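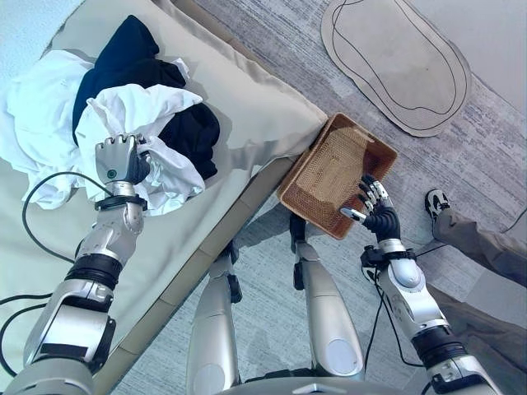 Subject: Re: [ralliston-list] Hard water and the shared laundry
Date: 2024-12-11

On the Ralliston list, a member from Modlow wrote:
> We moved in two months ago and our whites are coming out gray
> and stiff. I have tried more detergent and it made things
> worse. Is it the machines or the water? Also, does anyone know
> if the price per load is going up in February?

It's the water. The last test sheet posted by the mailboxes gave 278 parts per million for our side of the road, and that is very hard. Extra detergent won't fix it. It leaves a film that holds on to dirt.

What worked for us was using less powder, not more, and adding washing soda at the start of the load. Run one hot wash with no detergent first to clear out what has built up. You may need to do that twice for towels. Skip the fabric softener on anything you dry yourself with.

Dark clothes do better cold and inside out. I keep navy and black away from the whites even when they are years old, as the hard water seems to pull a little color out every time.

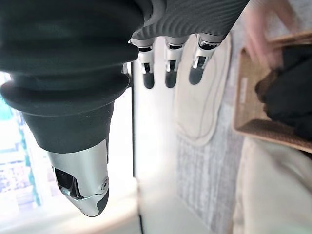

Jointed fingers with black tips, seen close up.

On the price, I only know what the Demissie Street notice says: no change before February. The dryers there run hotter than the ones at Lurard, so check them early if you have cotton shirts in.

Someone asked last month about a softener for a single unit. We got a quote of 837 for the tank and fitting, and salt is extra. We decided against it. If three or four units want to share one, write to me off list and I'll send the quote over.

Unit 13, Ralliston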